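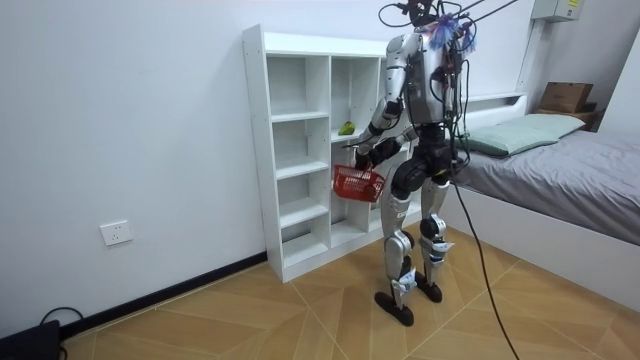 Fig. 1 - Humanoide com o cesto vermelho diante da estante, na tarefa do quarto.

Aula 4 - Recolher demonstrações (apontamentos)

Na aula passada ficámos na política que imita o operador, e prometi que hoje falávamos de onde vêm os exemplos. Vêm de muita paciência! O conjunto Gestness, que vamos usar no trabalho, tem 3,468 episódios, e eu passei bastante tempo a vê-los (com café, confesso).

Um episódio é uma tentativa completa: observações da câmara, posições das juntas e comandos enviados, tudo com a mesma base de tempo. Se os relógios se desalinham, o modelo aprende a fechar a mão antes de chegar à pega - já me aconteceu, e demorei uma tarde a perceber porquê.

Reparem na fruta verde na prateleira da Fig. 1. Numa tarefa destas gosto de variar três coisas entre episódios: a prateleira, a orientação do objeto e o ponto de partida do robô. Se a fruta ficar sempre no mesmo sítio, a rede decora o sítio e ignora a fruta.

E os falhanços? Guardem-nos, mas com etiqueta própria. No Gestness há mais de 400 e dão um ótimo conjunto para treinar um detetor de erros.

Para o trabalho 2: escolham 11 episódios, marquem o início e o fim de cada preensão e escrevam meia página sobre os casos em que hesitaram. Os ficheiros estão na pasta Pradley, e as regras de anotação também. Entrega até 11 de janeiro de 2022.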